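Lists > Garment Care and Storage > Archive > Hangers, rails and shelf clearance

This site uses cookies to remember your reading preferences. Accept / Settings

Subject: Re: Hanging knits under a fixed shelf
From: Valtteri Lappalainen
Date: February 25, 2023

Clémence Delaunay wrote:

> We are refitting the sample store at Sumville and the shelf height is
> fixed. The uprights are welded, so I can't move anything up or down.
> Tops are to hang from the underside of the lowest shelf. My questions
> are as follows.
>
> a) Should the hook go straight onto the shelf structure, or do I need
> a separate rail below it?
>
> b) Is a wooden hanger acceptable for knitted tops, or does everything
> have to be padded?
>
> c) Clendska quotes a minimum order of 50 on their wooden model. I don't
> want to commit to that before I know the shape is right.
>
> The old store in Uralham had everything folded in drawers and we lost
> a lot of time pulling stacks apart to find a size. I would like to
> avoid going back to that if the knits can stand hanging at all.
>
> Clémence

Clémence,

Taking these in order.

a) Use a separate rail. A hook set directly over a shelf beam works if the beam is narrow enough to sit fully inside the curve of the hook. Most shelf beams are not. The hook then rests on its tip, the hanger tilts forward, and the garment slides toward the lower shoulder. A round rail lets the hook seat at the top of its curve and swing freely. Fix it at both ends and add a bracket at midspan if the bay is wide.

Leave clearance above the rail. The hook has to be lifted over it before it will come off, and people forget to allow for this when they measure. I use 2 inches between the top of the rail and the lowest point of whatever is above it. With less than that, staff start pulling the hanger sideways, and the hook works loose in the wood.

Check the underside of the shelf before you order brackets. If the sheet is corrugated, a flat bracket only bears on the ridges. Put the fixings into the horizontal beams and leave the sheet alone.

b) Wood is acceptable for light and medium knits. The points to check are the finish and the shoulder ends. Run a nylon stocking over the whole hanger; if it catches anywhere, the knit will catch there too. The ends should be rounded and should stop short of the sleeve seam. If they go past it you get a raised point in the upper sleeve, and steaming takes it out only part of the way. Heavy knits should be folded, whatever the hanger. In our store the limit is set by feel, and I can't give you a weight that I would defend.

Putting a top on the hanger: go in from the bottom hem, one shoulder at a time, and do not force the hanger down through the neck. Stretching at the neck rib is the most common damage I see on returned samples. Once it is on, hold the shoulder seam and settle it along the wood. Do not pull down on the body to straighten it. 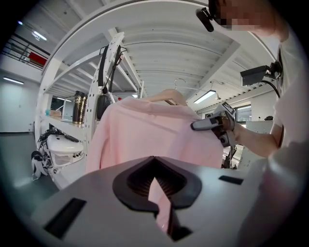

Pink top on a light wooden hanger, metal hook toward the underside of the shelf.

Spacing matters as much as the hanger. The Nagano store had 114 tops on a run meant for far fewer, and the ones in the middle came out creased across the chest. Leave enough room to put a flat hand between two garments without moving either. Light colors go together, away from anything dark that has not been washed, and all the hooks face the same way.

c) Ask Clendska for 5 loose hangers. They did this for us last May and charged only postage. Hang your widest and narrowest tops on them for about a week, then check the shoulders before you place the order. Take one of each size you stock if their range allows it.

On folding, I would keep one drawer per bay for the heavy pieces and mark the size on the fold edge. That should remove most of the searching you had at Uralham.

If you send me the inside width of the bay and the depth of the beams I can tell you which bracket fits.

Valtteri

Comments

knitroom_b: We use a rail under a fixed shelf as well. Measure from the lowest beam and not from the shelf sheet. Ours differed enough that the hooks wouldn't lift off and the brackets had to be redone.

P. in returns: Agree on the neck rib. I would add that buttoned tops should have the top button closed before they go on the rail.

Clémence Delaunay: Thank you. The beams are too deep for the hooks, so it will be a rail. Loose hangers requested. I will post the bay width when I am back on site.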